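Inicio | Índice | Capítulo 3 | Capítulo 4 | Capítulo 5 | Glosario | Ejercicios

Capítulo 4
Escribir para el oído: el guion en la radio comunitaria

La primera vez que me senté delante de un micrófono llevaba dos folios escritos por las dos caras, a un espacio, con unas frases larguísimas de las que estaba orgullosísima. Me quedé sin aire en la tercera línea. Lo digo en serio: se oye en la grabación, una especie de jadeo de quien ha subido corriendo las escaleras, y luego un silencio, y luego yo buscando con el dedo por dónde iba. Era el informativo local de los lunes en Radio Harkcombe, duraba 15 minutos y yo había preparado texto para casi media hora.

Severin Ruchti, que llevaba entonces la redacción, me devolvió los folios con una sola anotación: «¿Esto se lo contarías así a tu madre?». Pues no. A mi madre no le habría dicho jamás «la citada infraestructura viaria», le habría dicho «la carretera del puente, la que está en obras». De esa diferencia va este capítulo.

En el capítulo anterior vimos cómo se elige una noticia y cómo se contrasta. Ahora toca decidir cómo se cuenta, y aquí los que venís de escribir para papel (o para una web) tenéis que desaprender unas cuantas cosas. El lector vuelve atrás cuando se pierde. El oyente está fregando, o conduciendo, o persiguiendo a un niño por el pasillo, y si se pierde cambia de emisora. O apaga, ¡que es peor!
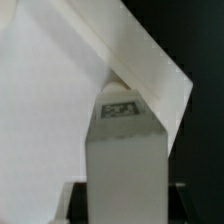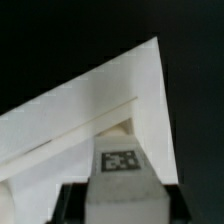
La regla con la que empiezo todos mis talleres es la de una idea por frase. Sujeto, verbo, lo que haga falta, y punto. Parece una tontería hasta que uno intenta describir en antena algo que tiene delante, por ejemplo esa forma blanca con pico sobre fondo negro de la segunda foto. El que escribe para papel suele arrancar con una subordinada detrás de otra y llega al pico cuando el oyente ya se ha ido. El que escribe para el oído dice: «Es blanco. Termina en punta. El fondo es negro». Ya lo tenemos en la cabeza, y a partir de ahí se puede añadir lo que se quiera, siempre de uno en uno. Probadlo en voz alta, por favor, que leyendo en silencio todo nos parece estupendo.

4.1 Los números no se oyen

Bueno, se oyen, pero no se quedan. En un boletín de Clendano, una emisora pequeña en la que colaboré después, teníamos la costumbre de dar los presupuestos municipales con todas las cifras, hasta los céntimos, y estábamos convencidos de que eso era rigor. Un día pregunté a varios oyentes qué recordaban y me hablaron de la sintonía. De la sintonía, que era horrorosa.

Desde entonces me impongo un tope: dos cifras por noticia, y si hay una tercera tiene que ganarse el sitio. Cuando se pueda, comparad. «El doble que el año pasado» entra a la primera; una cantidad de siete dígitos, no. Y escribid los números con letra en el guion, sobre todo los años y los porcentajes, que en directo la vista hace cosas rarísimas.

4.2 Los nombres, después

En prensa se suele abrir con el nombre y seguir con el cargo. En radio yo lo hago al revés: primero quién es, luego cómo se llama. «La directora del instituto, Fulana de Tal». El cargo avisa y el oído se prepara para recibir el nombre. Si empezáis por el nombre, la mitad de la gente no lo habrá cogido, y ya no hay manera de recuperarlo.

Ojo también con los apellidos y topónimos de otras lenguas. Gosport, por ejemplo, o Okafor: preguntad antes cómo se pronuncian, apuntadlo entre paréntesis tal como suena y no os fieis de la memoria. Yo me fié una vez y estuve 13 días recibiendo correcciones por teléfono (amables, eso sí).

4.3 Marcar la respiración

Cada cual tiene su sistema. Yo uso una barra para la pausa corta y dos para la larga, y subrayo una sola palabra por frase, la que quiero que pese. Hay compañeros que llenan el folio de colores y flechas y leen de maravilla. Empezad con las barras. Coged ahora el texto que preparasteis para el capítulo 3, leedlo en voz alta de pie y poned una barra en cada sitio donde el cuerpo os pida parar. Si entre barra y barra hay más de dos líneas, ahí sobra algo, y en el apartado siguiente vamos a ver qué.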